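Chapter 5
Marks on the Table: What Cleaning Claims Are Worth

Most advice about cleaning a work surface comes as a promise. Wipe once and it's gone. Use this paste, that sponge, a little vinegar. The promise usually arrives without any account of what the mark was, what the surface was made of, or how hard anybody rubbed. This chapter asks you to hold such advice at arm's length until you have looked at a table for yourself.

Start with the word "stain." People use it for three different things. Residue sits on top of a surface and can, in principle, be lifted off. A smear is residue that has been spread thin, often by the very cloth meant to remove it. A true stain has gone into the material. From a standing position the three can look much the same, and a good deal of household wisdom depends on nobody bending down to check.

White tabletops are useful for study. They are sold as easy to keep clean, a claim I have never found convincing. What they are is easy to inspect. A speck that would vanish on dark wood shows up at once on white, and so does every halfhearted attempt to wipe it away.
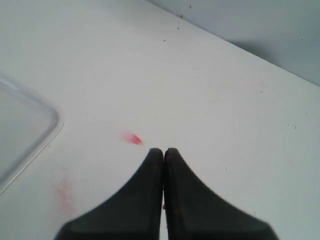 Figure 5.1. A red-pink smudge on a matte white tabletop, with a fainter pink smear lower on the left and a few small dark specks.

The bright mark in Figure 5.1 looks like pigment or crayon. The pale patch is harder. It would be tempting to call it the remains of an earlier cleaning, and many students do. But a faint mark may have been faint from the start. Color alone cannot tell you whether a cloth has been there, and you should distrust any handbook that says it can.

Roya Mousavi, who taught the first version of this course at Skimthorpe, made her students write down every mark before they touched a cloth. Her class kept records on 60 tabletops. In 27 of them, the student's first note said "stain" and a dry cloth later took the mark off. That doesn't prove much – the tables were all in one building – but it should make you slower to reach for the strong stuff.

Before going on, choose a table you use daily. Look at it from above, then with your eyes level with the top and a lamp to one side. Write what you see in plain words. Leave out causes for now. We'll get to those in Section 5.2, and to the rather shaky evidence for vinegar in Section 5.3.

3 comments · 5 shares

Erkia: Tried the lamp thing. My desk is disgusting.

Burari: Not sold on the 27. Who decided how long to rub with the dry cloth?

Illés: Is 5.3 up yet? My mother swears by vinegar and I need ammunition before September.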